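September, and the choir starts again. I had told everyone I was giving it up. I told Arben in June, I told my sister, I told the woman at the dry cleaner's, who hadn't asked. At ten past seven this evening I was in the church hall at Adlow holding a photocopy of something in Latin and being moved along a row by the shoulders.

Teodora Leka is our new conductor. The old one has retired to somewhere with a boat. She is half his age and twice as loud and she doesn't use the piano to give us our notes, she sings them at us, one section after another, with her eyebrows up, and waits. The waiting is dreadful. Under the old regime you could arrive at your note gradually, in company, like people getting into a cold sea. Tonight the altos were made to do it four times. On the fourth she said "Yes, well," and turned the page.

She has also moved us all about. I have stood next to Arben Shehu for six years. He smells of cough sweets and comes in half a beat before everybody else, and I have built my whole technique on coming in just after him. Now he is at the far end with the basses where he apparently always belonged, and I am next to a young man called Zupan (first name or last, I didn't catch it and it's too late to ask) who can read music. You can tell because he looks at it. I looked at it too, to be friendly.

The big piece this term is a requiem, in full, with a soloist if we can afford one. There was some muttering about this at the tea urn. Last year we did songs from the shows and sold out both nights, and a requiem in November is a hard thing to sell to people who have to drive in from Clornby in the rain. Teodora said she would rather sing something good to forty people than something bad to 1,000. Arben said the hall only holds a hundred and eighty. She thanked him.

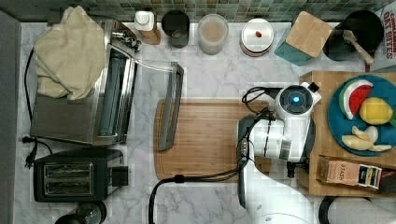
Home by half past nine with a throat like a gravel path. I tried the warm-up she gave us, the one where you hum and pretend to be chewing a very large toffee, and got as far as the third go before next door put their television up. Fair enough. I then did it in the bathroom with the fan on, where I sounded so much better that I did the whole of the first page, tenor line and then as much of the soprano as is decent for a man of my age. The bathroom has always been on my side. If she would let us perform in there, two at a time, I think people would be surprised.

What I can't get past is the breathing. According to Teodora I have been doing it wrong. Not only in choir, she meant generally. She put her hand flat on her own stomach and told us all to breathe down to there and I breathed down to there and went rather dizzy and had to look at the fire notice. She says the dizziness passes by October. She wants us to lie on the floor at home with a book on our middles and watch it go up and down. I used the Trundanholm atlas, which was a present and has never been opened for any other purpose, and it went up and down very nicely until I fell asleep under it.

Rang Arben afterwards to see how he was bearing up among the basses. He was insufferable. He has been told he has a "foundation". He said it three times in one call. He also thinks Zupan is a plant, put next to me on purpose so that I'll have somebody to lean on who is right, and I said that was ridiculous, and then lay there going over the whole evening and could see it was quite possibly true. She did look at me for a long while after the Kyrie.

Things to do before next time. Find my pencil, as we have to own one now and bring it. Learn what the little sign like a bird's eye means, the one over the last bar, where I carried on alone. Pay the subs, which have gone up. Buy honey.

I should say that for the length of one page, near the end, when she'd stopped stopping us, all four parts were going at once and I was holding my own line with no Arben to follow, and the hair went up on my arms. Then I turned over two pages together and came in on the Sanctus.

Will give it until half term.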